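Simulated success rates need a second column

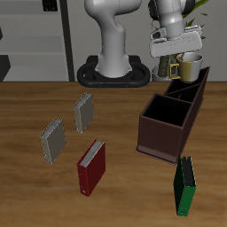
Weerakoon objects that a simulator was never meant to predict the score on hardware, only to put policies in the right order, and that if the order holds the absolute figure can be ignored. I accept the first half. The second depends on how the order was obtained, and most papers give too little to check it.

Take the tabletop task used in the Markmont comparison: binders standing on end, a divided storage box, a mug to be placed in it by one arm while a second arm shares the table. Each policy was run for 200 episodes in simulation and 20 on the real cell. The training set was 2,000 simulated demonstrations for every policy. The ranking agreed between the two, and the report treats this as validation.

With 20 real trials, one episode is worth five percentage points. Two of the policies were separated by a single episode. Had that one gone the other way, the ranking would have been a tie, and the claim of agreement would have needed different wording. The simulated runs are cheap and could have been far more numerous, but more of them would not have helped. The weak side is the hardware side.

There is also the matter of what counts as success. The Markmont checker passes an episode when the mug's centre lies inside the box volume at the last time step. It does not ask whether a binder was knocked over on the way. Gorkholm reran the same policies over 428 simulated episodes with a disturbance check added, and the top two changed places. Neither result is wrong – they measure different things under one name.

I would ask for two columns in every such table: task completed, and task completed with nothing else moved beyond a stated tolerance. The simulator already holds the pose of every object, so the second costs a few lines of code. On hardware it costs an operator's time, and the Flalier protocol shows it can be done with a fixed overhead camera and a reset template.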